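Ticket 3716: VM on host Ostmont drops to the EFI shell after disk migration

Reported by Myfanwy Lloyd. The guest was moved from the Pristholm datastore to Collet on Sunday. The copy reached 100% with no errors logged. On first power-on the guest stopped at the EFI shell and listed no boot device.

## Checks

- Firmware type matches the source (EFI, Secure Boot off).
- The virtual disk opens read-only from a second guest. EFI system partition present, 200 MB, FAT32.
- The NVRAM file was not copied. Boot entries are missing.

The same fault was logged against Bornska in July and closed without a root cause.
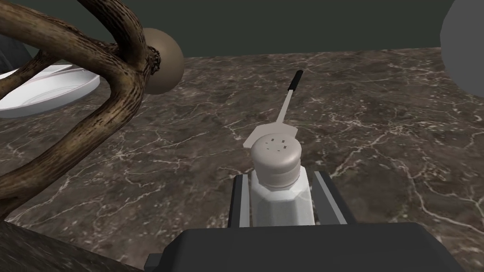 ## Fix

1. Power off the guest and take a snapshot.
2. Boot from the install ISO and open a recovery prompt.
3. Assign a letter to the EFI partition with `diskpart`.
4. Run `bcdboot C:\Windows /s S: /f UEFI`.
5. Detach the ISO and restart.

Guest booted at 14:10. Event ID 1000 still appears for the backup agent; moved to a separate ticket.

Status: resolved, pending confirmation from M. Lloyd.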